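Getetti work table, light wood top: long-term review

Posted in Home Workshop, Tables and Desks

I bought the Getetti table to replace a folding one that had started to sag in the middle. I've had it for nine months now, which is long enough to know what I like about it and what I would change.

It came from Skaston, the furniture warehouse outside Clarnville. They had one on the floor with a scratched leg and I asked for a discount, but they wouldn't move on the price. Delivery was extra. I borrowed a van and picked it up myself.

Assembly

The table comes in one flat box. Inside are the top, four legs, two cross rails and a bag of bolts. The instructions are a single sheet of drawings with no words. Most of it is easy to follow. The one step that gave me trouble was the rear rail, which has holes that look centered but aren't. I put it on backward and had to take two legs off again. If the legs don't sit flush, flip the rail before you do anything else.

The hex key in the bag is soft and the corners wear down. Use your own. Check the bolts again after a couple of weeks of use, as mine had all loosened a little.

The top

The top is the reason to buy this table. The grain is easy on the eyes, and small parts show up well against it. My old table was dark brown and I was always feeling around for dropped screws.

The finish is thin. Water left overnight will mark it, and so will a mug. I wiped on two coats of Kushnir clear oil in the first month and let it sit in the garage with the door open. It smelled for days. The oil helped with the mug rings and made crumbs and glue easier to wipe off. It did nothing for dents. A dropped hammer will leave its mark, and so will a pen if you press hard on one sheet of paper.
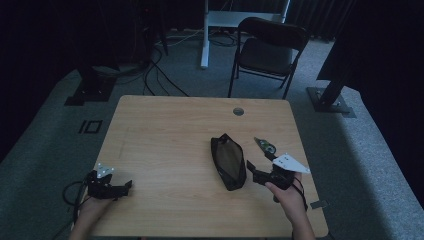
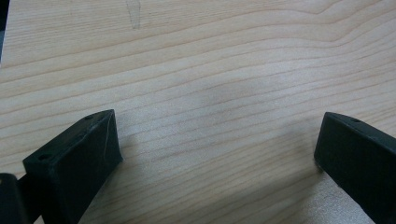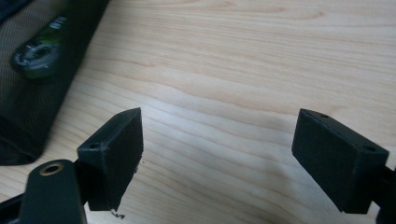 Pencil comes off with a plain white eraser if you go lightly and follow the grain. Don't use the pink kind, which left a smear that I had to sand out. Ballpoint is harder. I got most of one line off with rubbing alcohol, but it took the oil with it and I had to touch up the spot.

Sanding is simple enough. I use fine paper on a block, wipe the dust with a dry cloth, and put on a little more oil. The repaired areas are a shade lighter than the rest for a week or so, then they blend in.

Stability

With the rails tight, the table doesn't rock front to back. Side to side it has some give, and you notice it if you saw by hand or use a vise at one end. For soldering, sewing, sorting, wrapping packages or homework it's fine. I wouldn't plane a board on it. I pushed the short end against the wall and that took care of most of the sway.

The feet are plastic caps with no height adjustment. My floor slopes toward the drain, so one leg has a folded piece of rubber under it. For the price, screw-in feet should have been included.

Size and storage

There is no drawer and no shelf. I added a plywood shelf on the lower rails, and the extra weight made the whole thing steadier. The height is good for standing if you're short and good for a stool if you're not. Two people can work across from each other without bumping elbows.

The edges are square and a bit sharp on the forearms when you sit for a long time. I rounded the front one with sandpaper in September, an evening's work, and wish I had done it before I oiled the top.

Rating: 4 out of 5

Good: the color and grain, easy to repair, flat top that has stayed flat through a damp winter.

Bad: thin finish, soft hex key, no leveling feet, some side sway.

I would buy it again for light work. If you do heavy woodworking, get a proper bench.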